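Mod Loaders Should Stop Hiding the Load Order
Posted by Thijs Smits, 2/28/18

The current version of Skumex, the mod loader most Trarkon players use, sorts your mods for you and does not show the result. I think this is a mistake, and I think it explains a large share of the crash reports on the forum.

Load order decides which file wins when two mods change the same thing. If a weather mod and a lighting mod both edit the sky table, the one loaded last is the one the game reads. With ten mods this is easy to track by hand. With 200 it is not, and I understand why the developers wanted to automate it. My own install has 564 entries and I have no wish to sort them one by one.

Sorting is fine. Hiding the sorted list is the problem. Skumex writes its final order to a binary cache, and the only way to read it is a third-party tool called Grabner, last updated in September. When two mods conflict, the player sees a missing texture or a hang on the loading screen and has no record to check.

Trinity Nakamura, who maintains the Natus texture pack, has argued that a visible list invites people to change it and break things. Some will. They already do, by deleting mods at random until the game starts. A read-only text file would be safer than that and would take up to 100 lines of code.

The second issue is overlap. Two mods can cross at a single record and be independent everywhere else. Skumex treats this as a full conflict and disables the older mod. A per-record merge would keep both. 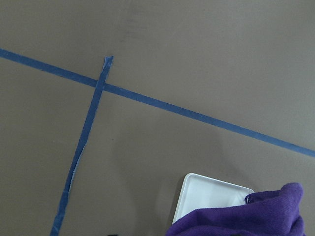
Two strips, one crossing.

Merging has a cost. In my test the record scan added 3100 milliseconds to startup, once, after which the result could be cached. I would accept that delay. Players who would not could switch the scan off in the settings file, where the sort option already lives.

Neither change requires a new mod format, and existing packs would load as they do now. The text file should come first. Merge support can wait for the next major version.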